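May, bench 2, after lunch

Picked up the finger-mask problem again. Yesterday's version of the segmenter was convinced the gripper is a rigid black object with clean edges, as it is in the CAD model and nowhere else on earth. Ylva's note from the morning run: mask drops out along the right finger whenever the jaws are wide, and the planner then reports a small obstacle 118 mm away that follows us everywhere. A loyal obstacle. We slowed down politely for it 54 times in 200 approaches.

My first theory was exposure. Locked it, reran, no change. Second theory was Keith's new undistortion table, which I would have enjoyed, but he sent me the residuals and they are fine. Third theory was to look at the wrist camera view with my own eyes, a technique I should try earlier.

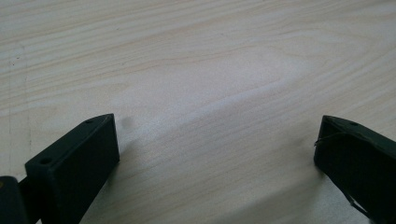 Jaws wide, nothing held. Note the tuft by the right fingertip and the strip hanging off its lower left outline.

The rendered mask cuts straight through both bits. Everything outside the outline goes to the depth filter as world, and the filter duly believes there is something thin and dark floating next to the finger. The left finger has no such decoration and its mask behaves. There is also a broad shadow running down and left from under the right tip, and I suspect the classifier uses it as supporting evidence.

Options discussed with Jonatan and Folke:

Trim the loose stuff. Jonatan's suggestion, made with scissors already in hand. Will do, but not before I have a fix that survives it, or I'll be back here the next time something frays.

Dilate the mask. Tried it at once. At 6 px the phantom is gone. So is the near edge of anything we are about to grasp, and the grasp scorer sulks accordingly.

Learn the mask per tool. Record the jaws opening and closing over a plain surface, keep whatever moves with the fingers, union that with the rendered outline. Folke calls this "taring the gripper" and I am stealing the phrase for the command name.

Went with the third. Wrote tare_gripper against the Jimine driver, 74 lines including the apology in the header. It sweeps the jaw width in steps and stores one mask per step, then interpolates. Shadows are the weak part: they move with the fingers too, so the first result included a generous helping of tabletop. Added a depth check, anything within 4 mm of the plane gets thrown out. Better – the shadow is gone, the strip stays in, the tuft comes and goes.

16:40. Replayed the morning log with the new masks. Phantom stops are down to three, all at nearly full opening, where I only have one sample. The wood grain gives stereo something to chew on, so I'd like to see it on the dull gray mat before Elsa merges anything.

To do: finer steps at the wide end. Make the planner say which finger it is afraid of. Give Jonatan his scissors back.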